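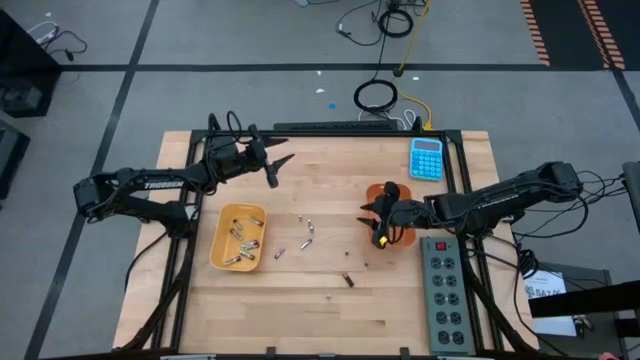

Gruvik, Issue 57, p. 10

The Gotholm Bus

Dennis Mapplebeck got on the Gotholm bus with a goose, and I'd like it on record that I moved my bag for both of them.

It was a Thursday in November, raining sideways, and I was going home from my aunt's with a pie on my lap. Dennis and I hadn't spoken since the wedding (not ours, God, my sister's) and he sat down like we'd talked that morning.

"Her name's Bang," he said.

"Why's she called Bang?"

"You'll find out."

So I rode three stops waiting for it. The goose looked out the window. She had a blue scarf on, one of those scratchy ones his mother used to knit, and she seemed to be enjoying the gas stations.

He told me he'd sold the house. He told me his knee was bad and that he was taking the goose to a lady out in Tevutik who had a pond and a proper fence. He said it all in one breath, the way he used to tell me about his day while I was trying to watch TV, and I was so busy being annoyed by how nice it was that I missed my stop. Then I missed the one after it!

"Wasn't that you back there?" he said.

"I'm going to Tevutik."

"What for?"

I held up the pie. It was the only thing I had.

He nodded like pie was a normal thing to carry out past the reservoir in the dark, and he scooted over to give my elbow some room. The driver turned the heat up. Somewhere past the feed store the bus hit that big pothole they never fix, and the goose opened her mouth.

Well, I found out.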